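Can a machine pick up your clothes yet?

The person in charge of household trials at Gestach has been asked the same thing at every family dinner for three years: when can I have one? The answer has not changed much. "I say it depends what you want it to do and how long you're prepared to wait while it does it," she told me. "Then somebody changes the subject."

Gestach is a small outfit. It doesn't build robots. It tests other people's, in furnished rooms, and writes reports on how they get on with ordinary chores. Most of the home work is done at its Zodoscombe site, where there is a bedroom, a kitchen and a laundry. The shop-floor work happens across town in a unit at Cutbridge, with shelving, a stockroom and a counter. She asked not to be named, as the reports go out under the company's name and she would like to keep it that way.

We talked over two mornings, mostly in the Zodoscombe kitchen, with the kettle on.

I started with the bedroom, as that was the trial they were in the middle of. The chore is clothes left lying on a bed, which have to go in a basket on the floor. She described it as the job every parent has asked a teenager to do.

"It sounds like nothing," she said. "You'd do it while talking on the phone. But you've got soft things that have no fixed shape, on top of another soft thing, and the machine has to decide where one stops and the other starts. It has to take hold of the shirt and leave the bedding alone."

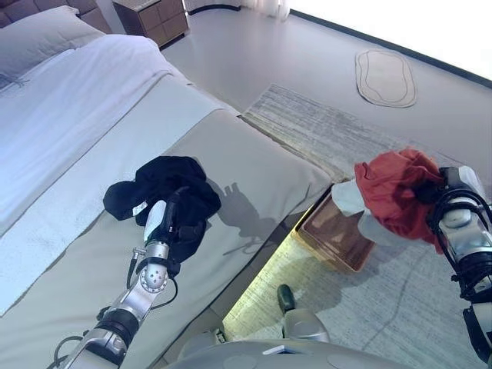 AT HOME

The bedroom is where she thinks the most progress has been made. Gestach has logged 2,548 attempts at the clothes-and-basket chore since the trial began last November, using several machines. She counts an attempt as good only if everything ends up in the basket and the bed doesn't need remaking.

By that measure 1,478 were good. She is neither proud nor embarrassed about the figure. "It's a bit better than half. If your dishwasher cleaned a bit better than half the plates you'd send it back. But when I started here I'd have been pleased with one in ten."

What goes wrong? Mostly, she said, it's small stuff. A sleeve hangs over the side of the basket. Two garments get picked up as one and the second drops off on the way. The gripper takes a pinch of bedding along with the sock and the whole cover moves. Dark clothes are harder than bright ones, in her experience, and anything shiny is a nuisance. Sunlight is worse than all of them. A room that works well at nine in the morning can be hopeless by eleven, when the sun has come around and the shadows are strong.

"A shadow looks like a thing," she said. "We know it isn't a thing. We learned that when we were babies. Some of the software still reaches for it now and then."

I asked about time. She said a person clears the bed in ten seconds and a machine on a good day takes a couple of minutes. She doesn't mind that so much. If you're at work all day it makes no difference to you whether the bedroom takes two minutes or twenty. What she minds is having to stay in the building. Every trial at Zodoscombe has a person standing by with a stop button, and until that person can go home she won't call the chore done.

Her view of the other rooms is less cheerful. Wiping a kitchen bench is close, provided the bench is clear first. Loading a dishwasher is further off. Folding gets a lot of attention and some machines can do a tea towel very neatly, but a fitted sheet beats all of them. "It beats me too," she said.

She keeps a list on the fridge of chores that visitors have asked for. Cleaning the toilet is at the top by a long way. Putting away the groceries is second. Changing a doona cover is on there several times in different handwriting. Picking clothes up off the bed had been requested once, she thinks by someone from head office.

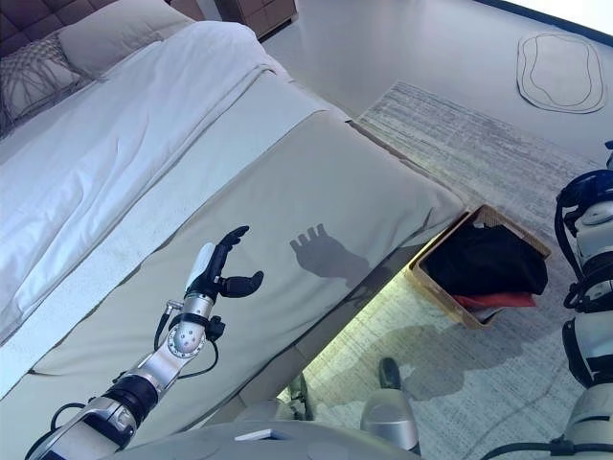 She would sooner have a machine that does one dull thing every day than one that does twelve things when its makers are watching. The clothes chore suits that. The basket can stay in the same spot, the bed doesn't move, and if it fails the worst you get is a jumper on the rug. Nothing breaks and nothing gets hot. She would start there if she were selling these things, and add the next chore a year later.

Would she have one at home? "For the bedroom, maybe. Not with the dog."

AT WORK

The Cutbridge unit is run by a former supermarket night-fill manager who joined us on the second morning. He was more hopeful than she was, at least about stockrooms.

"Boxes are kind," he said. "A box is the same shape after you pick it up." His team has been running a shelf-filling trial on a project they call Sequeira, with 137 different products, and he reckons the cartons and tins are very nearly solved. Bags of rice are not. Neither is anything in a net. Loose fruit is all right until the display is nearly full, and then things roll.

The test he uses is 1,000 items placed in a row without a person stepping in. No machine has got there. The best run so far ended at a bag of frozen peas, and he told me the story of it at some length.

He doesn't think shops will lose their night crews soon. What he expects is a machine that brings the right trolley to the right aisle and faces up the easy shelves, with people doing the rest. He worries that the rest will be all the awkward jobs, with none of the easy ones left to give your back a break. That came up when he showed some of his old crew around, and he has put it in his last two reports.

She agreed with him there. At home it could go the same way, she said. The machine picks up the clothes and you're left with the fitted sheet.

The bedroom trial runs until the end of winter. After that the Zodoscombe team moves on to the laundry, starting with getting clothes out of a front loader, which they tried briefly last year and gave up on after two weeks.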